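Limell Open Tray Box — orange edge, white inside

By Estine Home
Back in stock
£3 delivery, or collect from our Grerine shop
Add to basket
Save for later

I'll admit I've got a soft spot for this one. We started stocking the Limell in July, mostly as a filler for the shelf by the till, and I took one home to see what it was like to live with. I've now got several dotted about the house and I'm still finding jobs for them (one has ended up under the stairs full of shoe polish, don't ask).

It's a plain rectangular box, open at the top, with a white interior and bright orange edges. No lid, no dividers, no fiddly bits to lose down the back of the sofa. You can see what you've got at a glance, and you can get a hand in without moving anything first — a big plus in our house, where anything with a lid gets forgotten until it smells.

Fruit is what I use mine for most. Mandarins and oranges do really well in it, laid in a single layer so the bottom ones don't get squashed, and it's light enough to carry through to the living room when everyone's settled in front of the telly. It sits happily on a mat or a rug as well as on the table, so it's handy if your lot like to eat on the floor like mine do! 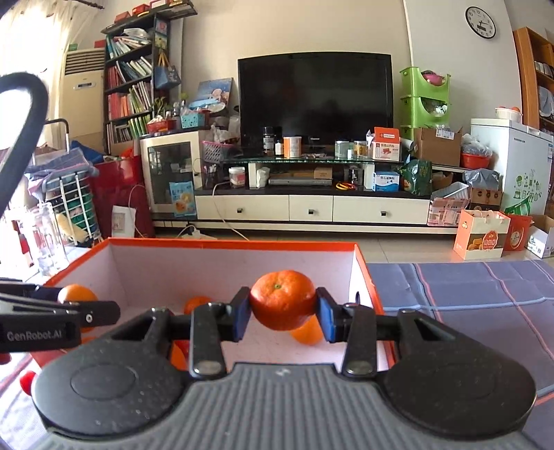

How should I clean the box after it's had fruit in it?

Wipe it round with a damp cloth and a drop of washing-up liquid, then dry it with a tea towel. Please don't put it in the dishwasher, and keep scouring pads away from the white part because they'll dull it.

Other things I'd happily keep in one: seed packets, phone chargers, packets of crisps, the odd socks waiting for their partners. I wouldn't use it for anything really heavy like tins, though. For those I'd point you to the Mertens crate, a deeper and much sturdier thing altogether, and it's only a few pounds more.

The orange does vary a touch between batches. If you're buying several and want them to match, order them together and pop a note in the comments box at checkout, and I'll pick them from the same carton.

Details
Range: Limell
Colour: orange and white
Shape: rectangular, open top
Sold singly
Returns: 30 days, unused please

Customers also looked at
Mertens deep crate
Limell small tray
Estine cotton tea towels, pack of 3

Page updated August 12, 2024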